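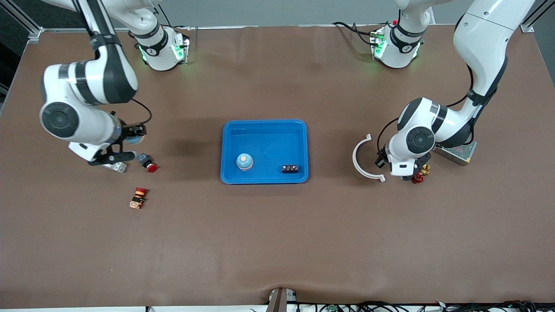
**工单：双臂分拣台二期采购，预算卡住了**
状态：处理中
提单人：我（Alby Paewai）
抄送：Corey Ashby、Warrick Treloar

2019年1月2日，星期三

大家新年好呀！假期一回来就看到财务把二期的单子退了，理由写的是"备件与整机重复"。我翻了半天才看明白，是我自己把夹爪填了两遍（一遍跟着手臂走，一遍在备件里），怪我。先把现状记在这儿，省得下周开会又从头讲。

### 现在卡在哪

- Lolenis 的报价单有效期只到月底，过期得重新询价
- 备用夹爪手指要 8 套，报价单上只写了"若干"，财务不认
- 电缆没单列，跟安装费混在一起

### 我试过的

1. 给 Lolenis 打电话，想让他们把夹爪拆出来单独报。接电话的人说要等 Zlatko Dimitriou 休假回来，只有他能改价。好吧，等。
2. 把料盘换成 Dunstan 的。蓝色那种带圆角和凸边的我用着挺顺手，小端子、小圆盒放进去好拿，可 Dunstan 的起订量太大了，我们哪用得了那么多！先不换。
3. 问 Warrick 能不能只买一条手臂，另一条以后再说。他回得特别快：不行。按钮开关、金属支架这种小件一条手臂也能捡，但下一步要做两手配合装配，单臂到时候还得返工，安装费再付一次。我服了。

### 桌面的事

Corey 提醒我，二期别再用现在这种棕色台面了，表面有点皱，他担心小件放不平。我倒觉得还能忍，不过他说得也有道理，所以加了一行"台面，硬质"，供应商先填 Skunholm，价格待定。走线也一并写进去，台面下沿那团黑线我每次看见都想叹气，线槽的钱真别省了。

### 目前的数字

| 项目 | 数量 | 备注 |
|---|---|---|
| 手臂 | 2 | 交期最多 18 周 |
| 夹爪手指（备用） | 8 套 | 从整机里拆出 |
| 线槽及扎带 | 一批 | 1728 元，已有报价 |
| 硬质台面 | 一张 | 等 Skunholm |

交期这一行请重点看，四月演示肯定赶不上新设备了，只能拿现在这套顶着。

### Warrick 的回复

> 夹爪那行改完我就签。测试件清单也附上吧，端子、开关、黄铜接头、电源都写型号，财务上次问过。

型号我手头只有一半，剩下的得去翻 Julum 的旧订单，那个文件夹乱得我不想点开……明天上午弄。

### 待办

- [x] 删掉重复的夹爪
- [x] 电缆和线槽单列
- [ ] 等 Zlatko 的新报价
- [ ] 补测试件型号（我）
- [ ] 台面尺寸，Corey 量完发我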